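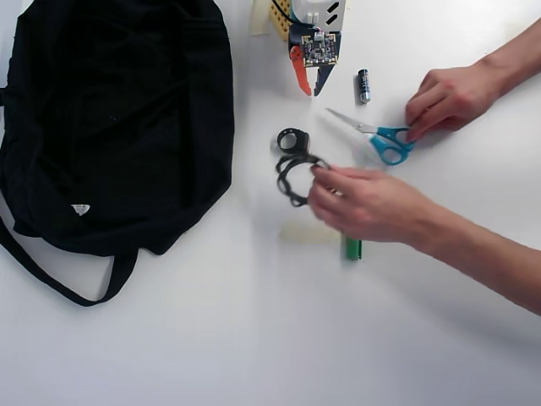
Why does the trunking lid keep popping off next to the brackets?
The trunking is sagging between its fixings, and the lid, being stiffer, stays straight and lets go at the ends. Close up the bracket spacing and refit the lid.

Ticket: Lid on Dernwood trunking will not stay on
Site: Flitside, upper corridor
Raised by: Paweena Kaewsai
Assigned to: Pichit Phuthong
Status: Closed (reopened, closed again)

08:40 Paweena Kaewsai
The lid on the long run of trunking has come off again. It came off in November as well, and I was told it had been "pushed back on firmly". I can confirm it was pushed back on firmly. It then came off firmly, on to the photocopier. Could someone look at the trunking this time, as well as the lid?

09:15 Pichit Phuthong
Noted. Please send the bracket spacing if you can reach it safely, and tell me whether any cable has been added lately.

09:50 Paweena Kaewsai
Brackets are 900 mm apart. Charoen says no cable has been added. There is a bright blue cable in there that nobody in the office recognises, so make of that what you will.
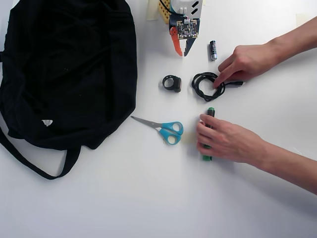 Photo: Paweena Kaewsai

11:05 Pichit Phuthong
900 mm was on the original drawing, when the run carried a phone line and a doorbell. For the present load we want 400 mm. Have asked Charoen to take the lid off, check for cables pressing on the underside, and put temporary ties in until the extra brackets arrive.

11:30 Charoen Siriwan
Lid off. Found 2 of the internal retaining clips lying in the bottom of the trunking, which explains the rattle. Blue cable goes through the wall and comes out behind the fridge. I may have added it.

13:20 Pichit Phuthong
Thank you for your candour. Brackets are with Thongsuk, will be collected after lunch.

15:45 Charoen Siriwan
Brackets in at 400 mm. Clips refitted. Lid on, starting from the middle and working outwards. It looks straight. Closing.

16:10 Paweena Kaewsai
Reopening. The end cap is on the floor.

16:25 Charoen Siriwan
The end cap was never on this ticket.

16:30 Pichit Phuthong
It is now. Wrong cap: the old one is an Amard part and a shade too narrow for this trunking – it has been held on by paint. Chalerm Thongsuk has a Dernwood one on the shelf and will drop it in.
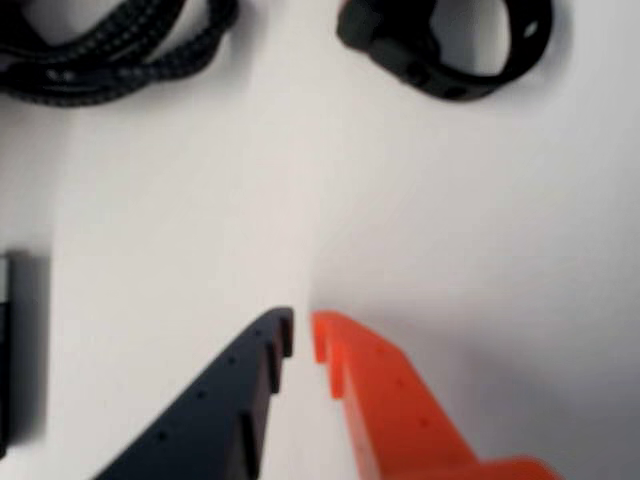 White tabletop with a dark and an orange-red gripper finger

17:05 Charoen Siriwan
Cap fitted. Tugged it. Paweena also tugged it, harder than I thought necessary.

17:10 Pichit Phuthong
Closed. Drawing to be changed to 400 mm by Apinya Thammasiri. Anyone adding cable to this run, blue or otherwise, to tell me first.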